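4.2 Does oiling reduce warping in glued boards?

Workshop manuals repeat the claim that a coat of oil on both faces keeps an edge-glued board flat. We went looking for the measurements behind it and found very few. Most of the sources we traced cite one another, and the chain ends in a trade pamphlet from Dristby that gives no sample size, no humidity readings and no description of how flatness was judged. A later survey by Mendonça repeats the pamphlet's figure without comment. We do not see why it should be trusted more in the second place than in the first.

The reasoning offered for the claim is not foolish. Wood swells across the grain as it takes up moisture, and a board that takes it up faster on one face will cup. Anything that slows the exchange evenly should help. What has not been shown is that a wiped-on oil slows it enough to matter over a season, or that it does so evenly once the board has been washed, scraped and left leaning against a wall. The Pultell trial, often quoted as settling the matter, ran for 2 weeks in a closed room. Few kitchens resemble a closed room.

We therefore measured 329 boards already in household use, all of them glued up from several planks (Figure 6 shows the general type, in maple). Owners were asked whether and how often they oiled the board. Cup was taken with a straightedge and feeler gauges at the center and near both ends, and the largest of the readings was kept.
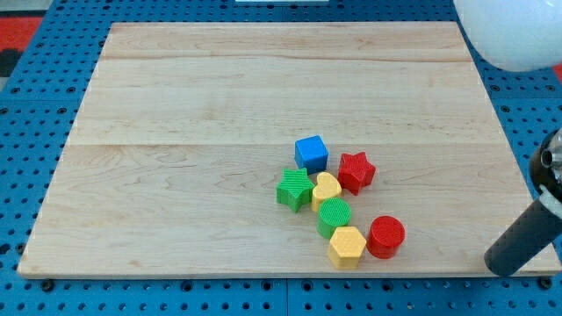 Figure 6. Maple board glued up from long planks, with the seams running lengthwise.

Benedito Barros objected, on reading a draft of this section, that owners who oil their boards are also the owners who dry them standing up and keep them out of the sink, so that any benefit we found would belong to the habit and could not be credited to the oil. He would have preferred that we drop the household sample altogether and report only boards conditioned in a cabinet.

We accept the first point and decline the second. The objection would be serious if we had found a large benefit. We did not. Boards reported as oiled were slightly flatter than the rest, but the difference was smaller than the spread between two readings of the same board by different people. If careful owners were inflating the effect of oil, the true effect must be smaller still, and there was little to begin with.

Self-reports are a weaker part of the work. Hrnčiar (2000) found that people overstate how often they carry out chores they believe they ought to do, and we have no reason to think oiling is exempt. Several owners told us "monthly" and then could not find the bottle. We treated all such answers as given, which probably blurs the groups and may hide a modest effect.

Plank width and grain direction looked more promising as explanations, although we are wary of them too. Boards made from narrow planks were flatter, but they also tended to be thicker, and we could not separate the two with the sample we had. Makers' advice on alternating the growth rings from plank to plank is another rule with a long history and thin support. The Drumatix handbook states it as fact and refers the reader to its own earlier edition.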